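Defendo há meses que a parte mais bonita de uma célula robótica é a manutenção, e a nossa, a Hikura, me dá razão toda terça! O pessoal quer discutir o programa, a trajetória, a câmera. Eu quero falar dos dedos. A Mitali Howlader refaz o forro da garra a cada 20 partidas, e dá gosto ver o cuidado com que ela estica o tecido felpudo antes de prender (eu sempre deixo uma ruga).

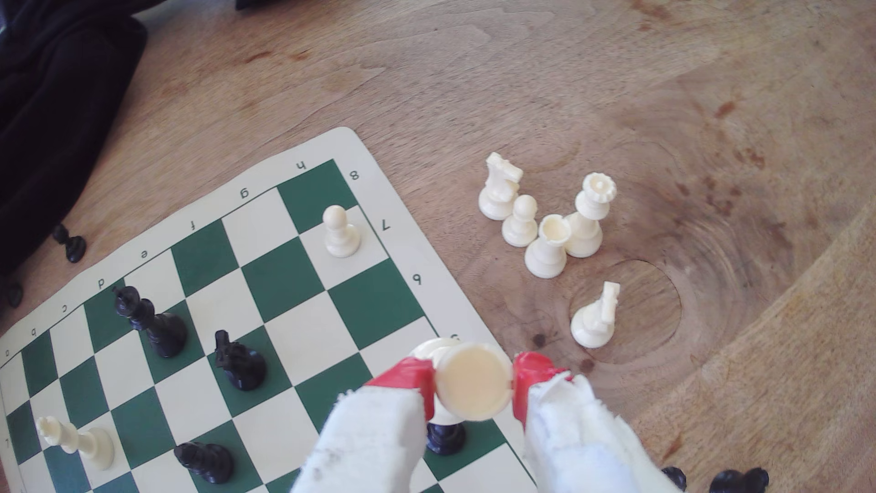
Página alterada pela última vez em setembro

Peão, cavalo, dama: cada peça pede um aperto diferente, e ali a garra segura uma branca de cabeça para baixo, com pontas vermelhas de plástico. O Arnel Sison prefere calibrar por software. Respeito, mas começo pelo forro: 11 minutos de bancada, e que minutos bons!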